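Weekend Alterations Helper Wanted, Drovport

Jara is a small mending and alterations shop on the second floor above the old Drovport post office, and we have more hems than hands at the moment. We would love to find somebody patient for 14 hours a week, starting as soon as you can manage it.

Most of what comes in is pants, school uniforms and the occasional winter coat with a zipper that has given up. You would be pinning, pressing, taking up hems and writing tickets -- neat handwriting helps a great deal, because the tickets follow the clothes everywhere. You don't need a diploma, but please have sewn enough at home to know when a seam should come out and be done over. Spring is busy with us and the prom dresses start early, so an even temper is welcome too.

Pay is $9 an hour, plus free thread and more coffee than is good for anyone. Write to Raluca Cozma, Jara Mending, P.O. Box 3252, Drovport, and tell us a little about something you've repaired.

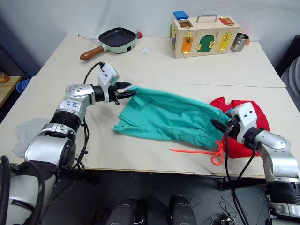 Leandro Ocampo: Is the Saturday shift fixed, or could I split the hours over two evenings? I've done cuffs and waistbands for years but never coats.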